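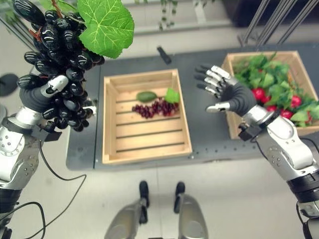 The owner of Bindico started with hats. She ran a small rental shop for stage costumes, and customers kept asking whether she also had something to put on the market stall in act one. In January she moved the hats to the back and gave the front shelves to artificial fruit and vegetables. "People want a stall that looks full," she says. "They don't want to buy it all and then own it forever." Most of the stock goes out in light wooden crates with slatted bottoms, sorted loosely by type. Radishes stay with their greens, and the dark purple grapes, the big glossy bunch with the green leaf at the top, are among the things she gets asked for by name.

The shop now lists 805 pieces. Her main supplier is Misunex, with a few older things bought from a theater that closed. She prefers the older ones. "The new lettuce is fine from row 20," she says. "From row two it looks like a shower cap."

Grapes are the hardest to look after. The berries pull off if a bunch is picked up by the middle, so she asks customers to hold it near the stem. Dust is the other problem. She washes everything in lukewarm water with a little dish soap and lets it dry overnight on towels. Leaves that have gone flat get shaped again by hand.

A crate rents for 14 dollars a week. The first production to take a full set was a comedy called Bindulden, which needed a greengrocer's shop on stage for the whole second half. "They threw a lot of it," she says. "The radishes came back fine. I had to glue two of the cucumbers." She has since added a line about throwing to the rental form.

Restaurants have started calling too. Aydoğan, a lunch place down the street, keeps two crates in its window and swaps them when the season changes – squash in the fall, berries in early summer. She would like more work of that kind, as the theaters all want their things in the same few weeks.

Bread is next. She has ordered sample loaves and is not happy with the crusts so far. The hats can still be rented, but customers have to ask.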